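I've been sorting seeds since the end of February, a bit each evening, and I'm nearly through. The packets used to live in a shoebox on top of the fridge, which is too warm for them, and half had lost their labels. Every spring I bought tomatoes I already owned.

The rule I settled on this year is simple. Anything I can't put a name and a year to gets a germination test or goes in the compost. Big seeds (beans, squash, peas) stay in paper envelopes. Small ones go in divided boxes, one variety to a compartment, with a slip of card in each.

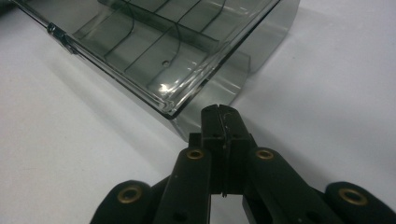 **No. 141**

I keep numbering these posts even though the gaps between them get longer. The last one was about the leaking water barrel, and it's fixed, thanks to a new tap washer and a lot of tape.

Back to seeds. For the test I use damp kitchen paper, 20 seeds to a sheet where I have enough to spare, rolled up and put in a bag on the shelf over the radiator. Lettuce is quick. Peppers take so long that I forget them, and I found a roll from last February behind the flour when I was cleaning.

Results so far:

- Parsnip, two years old: 2 came up. Gone. I should know better by now than to keep parsnip seed.
- Leek, from the Szekeres stall: nearly all of them up. I'll sow these in trays next week.
- Celery: nothing yet, and I'm leaving it on the shelf a while longer.
- The paste tomato I call Brosuva, as that was the only word left on the envelope: 9 up on the first check, then more after that. Good enough for me.

The tomato is the one I was worried about. I've grown it for years, from seed I saved myself, and I can't find it in any catalog. It isn't a great looking fruit and it cracks after rain, but it cooks down thick without hours on the stove. Last year I only saved seed from one plant, which was lazy. This year I'll mark three or four good ones early with string and leave the best fruit on until it's soft.

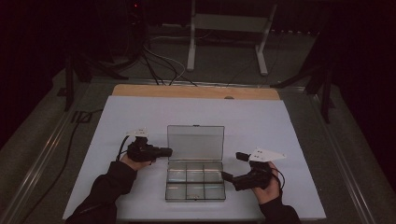 Judit Mészáros wrote in to say that I ferment my tomato seed too long. She gives hers two days in a jar, rinses them as soon as the gel slides off, and dries them on a plate, never on paper, where they stick. She also thinks cracked fruit is fine to save from if the rest of the plant was healthy.

I've been leaving mine four or five days, until there's a skin of mold on top. Some had started to sprout in the jar last summer, so she may well be right. I'll try it her way with half the batch.

On labels, I've given up on sticky ones. They peel in the cold. A slip cut from a cereal box and written in pencil lasts for years, and I put the name on one side and the year on the other. If there's room I add where the seed came from.

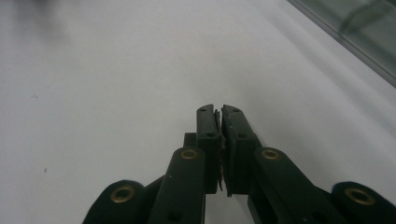

## Still to do

Onions should have been started by now. I have one packet left and will sow it thick and hope. The beans need going through for weevil holes, and Boglárka Hegyi has asked for a few of the climbing ones, so I'll pick hers out while I'm at it. Then the boxes go down to the cellar, on the shelf by the potatoes.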